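My grandfather's winter in the mountains

1 Feb 2022

I finally got through the last of the letters over the weekend, and I have to talk about them somewhere, so you're getting a long one.

If you've been reading this blog for a while you know about the shoebox. My mother's cousin Annunziata Caputo had it on top of a wardrobe for most of my life, and when she moved into the smaller apartment she handed it to me with a look that said "your problem now." Inside were letters from my grandfather, Leonardo Longo, who was called up in 1940 and sent to Albania that fall to fight the Greeks. He was 20 and had never seen snow deeper than his ankles.

I grew up knowing next to nothing about that campaign. At school the war started with Poland, jumped to Dunkirk, then there was Pearl Harbor and a lot of black and white film of beaches. Italy attacking Greece out of Albania at the end of October 1940 got maybe one sentence, if the teacher was in the mood. And then I sit down with this box and it's nothing but that! Mud, mules, a river crossing, more mud, boots that came apart, and a sergeant he calls "the Bishop" for reasons he never gets around to explaining.

The December letters are the hard ones. By then the Greeks had pushed the Italians back over the border and his unit was up on a ridge somewhere (the censor took care of the name, with great enthusiasm). He writes that the mules froze standing up. He writes that he has given his second pair of socks to a boy from his street and now regrets it very much, and then two lines later he says he doesn't regret it, please don't tell the boy's mother he said so.

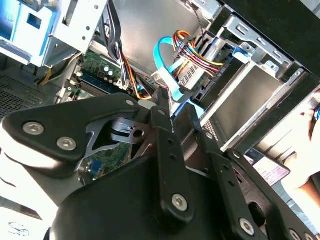
There are 79 letters in all, and 14 of them have no date, so a lot of my evenings went into working out where they belonged. I'm pretty proud of my system, which is mostly about who he's mad at. If he's complaining about the Bishop, it's before Christmas. If he's complaining about the hospital food, it's after, when his feet had gone bad and they shipped him down to the coast. The paper helps too. He used a squared kind at first, torn out of an account book I think, and switched to thin blue sheets in the hospital.

The handwriting nearly beat me. He wrote tiny, and half of it is in dialect, and when he ran out of room he turned the page sideways and kept going right across what he'd already written. Valquíria Sales, who some of you know from the comments, read scans of the worst ones for me and got words I'd stared at for a week. One of them was "lemons." I'd had it down as "lieutenants," which made for a much stranger paragraph.

I also wrote to Norbert Paulík, who puts out a little newsletter about the Balkan fighting, and he was very kind about a pile of beginner questions. He told me to stop trying to match every letter to a battle. Most soldiers had no idea what the battle was called, he said, they knew the hill and the weather. I've taken that to heart and deleted a rather embarrassing spreadsheet.

What I still don't have is anything from the last 5 weeks before he was sent home. Either he didn't write or somebody kept those separately. My aunt remembers a tin. My mother says there was never a tin. You can imagine how dinner went.

So the plan is to type up the letters with a plain English translation next to each one, and print 30 copies for the family. Dennis Bunting has offered to do the maps, and his maps are lovely, so I said yes before he could think it over. I'd like to have the translation finished by summer. The sideways pages will probably have other ideas.

If anyone reading had a relative on the Albanian front that winter, on either side, please leave a comment or drop me a line. I'd especially love to hear from Greek families. And if you know of a sergeant called the Bishop, I need to know why. It's driving me up the wall.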